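News > Company Announcements > Packaging

Last updated: March

Plastlow and Babić to Begin Take-Back Program for Snack Bags and Soap Wrappers
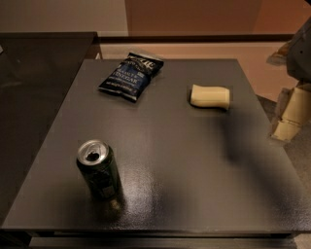 Plastlow, a recycler of flexible plastic packaging, and the grocery chain Babić will start a take-back program in March for bags and wrappers that most curbside services do not accept. Collection bins will be placed at 70 Babić stores, next to the bottle return machines or, where a store has none, inside the main entrance.

Shoppers can drop off empty chip bags, candy wrappers, bread bags, frozen vegetable bags, and the plastic film used around bar soap and paper towels. Packaging from any brand will be accepted, and it does not need to have been bought at Babić. There is no charge and no need to register.

Bags should be empty and shaken out. They do not have to be washed. Glass, cans, batteries, foam trays, and paper cartons cannot go in the bins. Stores will post a list in English and Spanish on the front of each bin, and the same list will be printed on the back of Babić's weekly flyer during the first month.

The program follows a trial at nine stores last year. The trial brought in 991 pounds of material, most of it snack packaging. Plastlow changed the bin after the trial. The opening is now wider and sits lower, and the inner liner can be lifted out from the front so that store staff do not have to tip the bin over to empty it.

Full liners will be picked up by Amia, the delivery company that already serves Babić stores, on return trips to its warehouse. No new truck routes are planned. Amia will hold the material until there is enough for a full load and then take it to Plastlow's sorting plant.

At the plant, bags with a metal layer are separated from plain film. Plain film is shredded, washed, and made into pellets. Bags with a metal layer are pressed into boards at the Tristness line, which Plastlow opened to handle mixed material. Tristness boards are sold for use in pallets, garden edging, and storage shelves. Babić has agreed to buy some of the first boards for use in its stockrooms.

The agreement runs for 90 days. Plastlow will report the weight collected and the share that could not be used, and the companies will then decide whether to add more locations. In the trial, roughly 30 percent of the material could not be used, mainly due to food left in the bags and items placed in the wrong bin.

A list of participating stores will be available at Babić customer service desks. Schools and offices that want to collect bags in larger amounts should contact Plastlow before bringing them to a store, as the bins are sized for household use.

About Plastlow

Plastlow sorts and processes flexible plastic packaging from stores, food producers, and households. It sells recycled pellets under its own name and pressed board under the Tristness name.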